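2019年12月21日　作業ノート(羊毛試料・洗濯収縮)

Drudeddale産の紡毛糸で編んだ試験片の収縮測定、前回からの続き。6月に出した値は洗剤濃度が統一できておらず、比較には使えない。今回から全条件をやり直す。

試験片は一辺500 mmの正方形、天竺編み。各条件2枚。基準点は綿糸で縫い付け、たて方向・よこ方向それぞれ3か所を測る。調湿は標準状態で一晩。洗濯前の質量と寸法は別紙の表に記入済み。

洗剤はSunelerの中性タイプ。浴温は設定40℃、実測は終始1℃以内に収まった。脱水は短時間のみ、乾燥は網の上で平干し。吊り干しは自重でたて方向が伸び、収縮分と切り分けられないので採用しない。

結果(たて方向、2枚の平均)
無処理糸：−6.8%
塩素処理糸：−1.9%
樹脂処理糸：−2.3%

無処理糸はよこ方向の収縮が−3.1%で、たてとの差が大きい。編み立て時の引き下げ張力が残っていた可能性がある。洗濯前に緩和処理を一回入れて、緩和収縮とフェルト収縮を分けて報告すること。Krugerの手順書では緩和処理の浴比が指定されていない。こちらで決めて記録に残す。
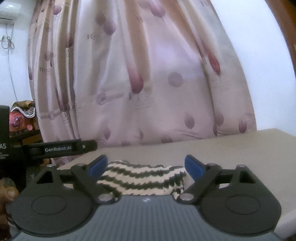 図1　濃緑とオフホワイトの波状横縞の編地。

縞柄の編地は本測定の対象外。波状の縞では目視で編目の段を追いにくく、基準点の位置決めに誤差が出る。測るなら無地と同じく縫い付けの印を使い、縞の境目を目印にしないこと。

ミューレン型の破裂試験も予定していたが、Sorkow製ダイヤフラムの補正値が古いため延期。洗濯機の積算運転は1,375回。給水弁の応答が遅く、水位到達まで51秒かかった。次の測定の前にフィルターを確認する。

未処理事項
・緩和処理の浴比を決める(案は1:30)
・塩素処理糸の残りの巻き量を確認
・収縮率の符号を統一する。旧表は収縮を正で書いており、転記のとき紛らわしい
・平干し用の網を1枚追加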